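Visita a la planta de grapadoras neumáticas de Molel en Gavcombe

La visita tuvo lugar el 14/03/2020, en turno de mañana, y se limitó a la nave de montaje y al laboratorio de ensayos. La fundición de carcasas está en Pallodville y no forma parte del recorrido.

Molel fabrica en Gavcombe grapadoras de tapicería y de carpintería ligera. La línea principal consta de 8 puestos. En los primeros se monta el cilindro con su junta tórica y el pistón con la lámina percutora; después se añaden la válvula de cabeza, el gatillo y el cargador. Las láminas se reciben ya templadas de Türkmen, proveedor externo, y se comprueba la dureza por muestreo en cada lote.

El aire comprimido llega por un anillo de distribución con purgas en los puntos bajos. Cada puesto dispone de filtro, regulador y manómetro propios. La lubricación se hace a mano antes del primer disparo - unas gotas de aceite en la toma de aire - y no se emplean lubricadores de línea.

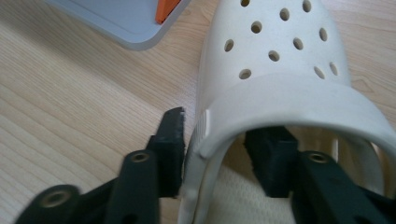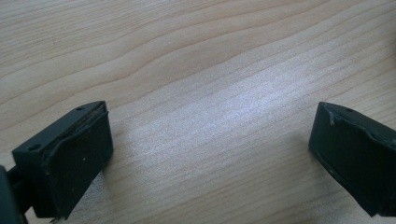 Zueco blanco con perforaciones en el empeine (primera foto) y superficie de madera clara con la veta en diagonal (segunda).

En el laboratorio se realizan dos ensayos. El de estanqueidad mantiene la herramienta presurizada sin disparar y registra la caída de presión. El de fatiga la acciona de forma continua sobre un bloque de pino, con paradas para recargar. El lote en curso era de 613 unidades, de las cuales 141 correspondían a la versión de boca larga. Se habían apartado 2 por fuga en la válvula de cabeza; ambas vuelven al puesto de montaje y repiten el ensayo completo.

El seguro de contacto se verifica en todas las unidades. Con la boca sin apoyar, el gatillo no debe producir disparo; con la boca apoyada, el disparo debe ser único por pulsación. La versión de tapicería carece de este seguro y lleva un bloqueo manual en la empuñadura.

Quedó sin ver el banco de medición de ruido, que estaba desmontado para calibración. La planta prevé tenerlo de nuevo en servicio en mayo. El acceso se hace por la puerta lateral y exige gafas y protección auditiva, que se entregan en la entrada.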